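Section 4: Fitting out, packing and closing the case

The steps in this section apply to the Udura 657 case in both sizes. If you have the older case with the sewn handle, the foam is the same but the latches are different, and you will need the separate sheet for closing it.

Read the whole section before you cut any foam. Cut foam can't be put back, though offcuts can be used as packing under short items.

4.1 What you need

The case
The lid pad (supplied flat, in the sleeve with this guide)
The base foam (supplied inside the case)
A sharp craft knife with a new blade
A steel rule
A soft pencil or tailor's chalk
A clean, dry cloth
The things you intend to carry

You do not need glue. The lid pad has its own adhesive strips and the base foam is held by friction.

4.2 Preparing the table

1. Clear a table a good bit larger than the case with its lid open. The lid folds right back and needs as much room again as the base.

2. Wipe the table and let it dry. Grit under the case will mark the shell, and it will mark the table as well.

3. If you have the choice, work on a plain, light-coloured top. Small screws, caps and spare tips are easy to see on white and very hard to see on woodgrain or a patterned cloth.

4. Set the case down with the latches facing you. Open both latches together and lift the lid all the way back until it rests on the table.

Note: Do not work with the case on your knees, on a bed or on carpet. The base needs a firm surface under it when you press the foam in, otherwise the floor of the case bows and the foam sits crooked.

4.3 Letting the foam recover

The base foam is packed tight for shipping and comes out slightly thinner than its proper height.

1. Lift the foam out by two opposite corners. Don't pull it up by the middle.

2. Lay it on the table, smooth side down, and leave it overnight at room temperature.

3. Check that it has come back up to the line moulded inside the wall of the case. If it is still low at one corner, turn it over and leave it for a few more hours.

There may be a faint smell when the case is first opened. It goes away faster with the lid left up near an open window.

4.4 Planning the layout

1. Put the foam back in the case, textured side up.

2. Set out your items on top of it. Put the heaviest one closest to the hinge and the next heaviest opposite the first, so the case hangs level from the handle.

3. Leave a wall of foam between neighbouring items at least as wide as your thumb. Leave the same at the outside edges.

4. Keep anything with a point or a blade parallel to the hinge.

5. Close the lid gently without latching it. If it stands up at the front, something is too tall to lie the way you have placed it. Turn it on its side or move it to the deeper half of the case.

6. When you are happy with the layout, draw round each item in pencil or chalk. Hold the pencil upright and keep to the inside of the line when you come to cut. A pocket that is a little too small will grip. One that is too big will rattle, and there is no good fix for it.

Note: For chargers and leads, mark one pocket for the charger and a second for the coiled lead. Leads wound around a charger tend to fail at the plug end.

4.5 Cutting the pockets

CAUTION: Take the foam out of the case before cutting. The floor of the case is thin and a craft knife will go through it. Damage of this kind isn't covered.

1. Place the foam on a cutting mat or a thick piece of cardboard.

2. Extend the blade to slightly less than the depth you want.

3. Cut along the straight sides first, using the steel rule. Use several light strokes.

4. Cut the curves freehand, turning the foam and not your wrist.

5. Pinch the centre of the pocket and pull upward. The foam tears along its layers and comes away at whatever depth you have cut to.

6. Cut a finger notch at one side of each pocket. For small items a notch the width of one fingertip is enough. For anything you expect to lift with your whole hand, cut a notch on both sides.

7. Brush off the crumbs and vacuum them up. They get into hinges and zips.

CAUTION: Cut away from yourself, and put the cap back on the knife between pockets. Keep children out of the room until the blade is packed away.

4.6 Fitting the lid pad

1. Wipe the inside of the lid with the dry cloth.

2. Test the pad in place before removing any backing paper. The notched corner goes at the latch side, on the left.

3. Peel the backing from the long strip only. Line up that edge with the hinge and press it down along its length.

4. Peel the remaining strips and smooth the pad toward the latches.

5. Leave the case open for an hour before closing it on the pad for the first time.

If the pad goes on crooked, lift it straight away. It can be moved during the first few minutes. After that the adhesive will bring the surface of the lid with it.

4.7 Packing the case

1. Open the case flat on the table as in 4.2.

2. Load the heavy items first, beginning at the hinge.

3. Lower each item into its pocket and press it down with steady, even pressure until you feel it touch the bottom. Press on the body of the item. Never press on a screen, a lens, a dial or a switch.

4. Fit the small items next, and the leads last.

5. Run your palm across the top of the foam. Nothing should stand above it except items you have planned to sit into the lid pad.

6. Put the contents card in the lid pocket. A blank one is printed on the back page of this guide.

If an item resists, take it out and look in the pocket for a loose offcut. Forcing it down will split the foam wall, and split walls spread.

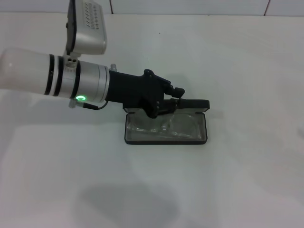

Fares Kanaan wrote in to say that he finds the pressing easier with the knuckles than with the fingertips, particularly in a new case, and that he would like to see the finger notches cut deeper than we recommend. He also asks why the guide puts leads last, as he loads his first and lays the charger on top. Either order will do if the lead pocket is deep enough that the lead lies below the charger without touching it. On the notches, we would still start shallow. They can be deepened at any time, and most people find after a week or so of use which ones need it.

4.8 Closing and carrying

1. Bring the lid over slowly with both hands.

2. Press down above the left latch and close it, then do the same on the right. Closing both at once is possible but puts an uneven load on the hinge when the case is full.

3. Stand the case upright on its feet and listen for movement. If something shifts, lay the case down before you open it.

4. Lift by the handle. The shoulder strap, sold separately by Desjardins, clips to the two side rings and should not be used with the handle folded under it.

CAUTION: Don't sit or stand on the case, and don't stack anything on it while the lid is open. The hinge will not take weight in that position.

4.9 Unpacking

1. Lay the case flat, latches toward you, before opening either latch.

2. Take out the small items first and put them to the side in the order they came out.

3. Lift larger items by the notches. If one is stuck, ease up one end and then the other. Do not turn the case over to shake it out.

4. Leave the case open for a while if it has come in from the cold. Condensation on the inside of the lid should be dried with a cloth before the case is shut again.

4.10 Care of the foam

Dust can be lifted with the brush end of a vacuum cleaner on its lowest setting. Spills should be blotted. Don't wash the foam, and don't dry it on a heater or in direct sun, which makes the surface brittle.

Foam that has gone soft around a pocket can be packed out with a thin offcut slid down the side. When most of the pockets have gone soft, replace the whole block. Replacement foam is listed under Kunell spare parts as item 1933, and comes uncut. Keep the old block to use as a template: lay it on the new one, trace through the pockets, and then follow 4.5 from step 1.

The latches can be given a drop of light oil once a year. Wipe off any that runs onto the shell.

For storage over summer, leave the latches undone and keep the case somewhere cool. Batteries should be taken out of everything in it.

Continue to Section 5 for fitting the name plate and the lock.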